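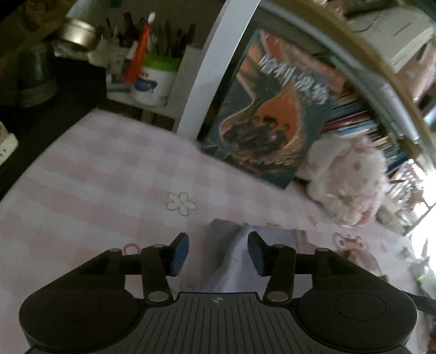 *Grey-lavender fabric on a pink-and-white checkered cloth.*

# Connections on separate tickets: the Predport route

Speaker notes, Jan 14, 2024. Slides advance on the bold headings. Talk first, questions held to the end.

**Scope**

- One route: night train to Predport, morning ferry to Sabbagh. 377 km in total, rail and sea legs combined.
- Two operators, two tickets, one traveller. Everything tonight concerns the gap between them.
- Not covering flights. Airline rules differ enough to need their own session.

**What a separate ticket means**

Say this slowly, as most of the later slides depend on it.

A through ticket is one contract. If the first leg is late, the carrier has to deal with the second. Separate tickets are two contracts, and the ferry company has no obligation to a passenger who is still on a train. Skiltix sells both legs in a single basket, with one payment and one confirmation email. They remain two contracts. Show the confirmation page and point to the two booking references.

Ask who has bought a combined basket and assumed it was protected. Wait for hands.

**The timetable gap**

The train is due at Predport at 6:10. Ferry check-in closes at 7:15 and the vessel leaves at 7:45. On paper that leaves 65 minutes from platform to desk.

Subtract:

- Walk from station to terminal: 20 minutes with a bag, footbridge included. The lift on the harbour side doesn't run before 7:00.
- Bag drop, if used: allow 15 minutes.
- What remains is 30 minutes. That is the whole tolerance for a late train.

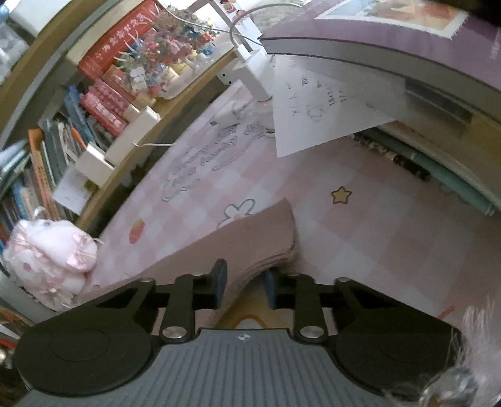
The tolerance can be increased in two ways. Skip the bag drop, or travel a day earlier and sleep in Predport. The first costs nothing but limits you to one bag of cabin size. The second costs a room, and in September rooms near the harbour go early on account of the sailing week.

**Cabin-size bags on the ferry**

The operator, Studow, measures at the desk, handles and wheels included. Soft bags are compressed by hand before measuring; hard cases are not. If yours is marginal, take the soft one. Liquids are not restricted. Camping gas is refused outright – cartridges are surrendered, with no receipt.

**When the train is late**

Order of actions. Read these out, they are on the handout as well.

1. Check the delay against the 30 minutes. Under that, carry on and do nothing.
2. Over that, open the ferry booking and move it to the afternoon sailing. This must be done before check-in closes. After 7:15 the fare is forfeited.
3. Ask the conductor to stamp the paper copy of your train ticket. An insurer will want it. A screenshot of the app has been refused in my own case.
4. Keep the receipt for anything bought while waiting.

The change fee applies per booking, so a family of four on one reference pays once. Couples who book separately to collect points pay twice.

**Insurance wording**

Look for "missed connection", then find the definition. Some policies cover only public transport failure on the outward leg. Others set a minimum planned gap of 2 hours, and this route falls short of that from the start. Put the sample clause on screen and let people read it.

**If time is short**

Drop the cabin bag section. Keep the order of actions.

**Likely questions**

- *Is there an earlier train?* Yes, but it terminates inland and the first bus to the harbour gets in after check-in closes.
- *Does the ferry wait?* I have seen it held once, for fog. Don't plan on it.
- *Return direction?* Easier. The ferry docks in late afternoon and the train is at 21:40. Dinner in the station hall, kitchen closes at 20:00.

Handouts are on the table by the door. Lights back up before questions.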